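Home | Articles | Interviews | Events | About

Leave the Kitchen the Way You Found It: Marjorie Hollis on Rules for Household Robots

By Benjie Mercado
February
4 min read

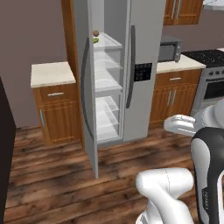 Start with the fridge door

Marjorie Hollis can talk about refrigerator doors for a very long time, and I mean that as a compliment! She leads the household task group at Nistora, where robots practice kitchen chores in simulation, and she wrote most of the group's rulebook. It runs to 61 rules now. The first draft had 14.

"People expect me to start with knives or hot stoves," she told me. "I start with a door. It swings, it takes up floor, and there's food behind it. If you can write a good rule for a door, you can write one for nearly anything in a kitchen."

Her favorite is rule 9: decide what "done" means before the first run. Is an open door a pass? How far open? Does the robot have to let go of the handle? She and her colleague Eduardo Dagdag spent a whole afternoon on that last one (she was for letting go, he wanted it left to the task author), and letting go won.

"Eduardo still brings it up," she said, laughing. "But now two people can score the same run and get the same answer. I love that. It sounds so small!"

What counts as a clean run

The group went back over 3,311 simulated runs last fall with the new rules in hand. Of those, 709 had been marked as successes and had to be changed. Some had the door bumping the robot's own body on the way around. Others reached the goal with an item knocked off a shelf.

"I was thrilled, to be frank with you," Hollis said. "Those were mistakes in our scoring, and we got to fix them on a screen, before anybody's groceries were involved."

The rulebook now asks for the starting layout to be saved with every run, along with the software version and any change to the lighting or the furniture. Failed runs are kept too, under the same naming scheme. Contact with anything outside the task gets its own line in the log, even a light touch.

Moving to a real room

I asked how much of this holds up away from the computer. Plenty, she said, but passing in simulation only earns a robot a slow first try. A person stands at the stop button, the speed limit is set before power goes on, and the path of the door is marked on the floor with tape.

"A simulated hinge is very polite," she said. "Real ones stick, or they've got a magnet that hangs on and then lets go all at once. So we write down the pull force we'll allow, and if the robot needs more, it stops and asks."

She'd like other groups to borrow the rules and argue with them. Fergus Nisbet has already sent back two pages of notes, mostly on rule 22, which covers drawers. Hollis had them printed out on her desk when we spoke, with green ink all down the margins, and she was rewriting the rule that evening.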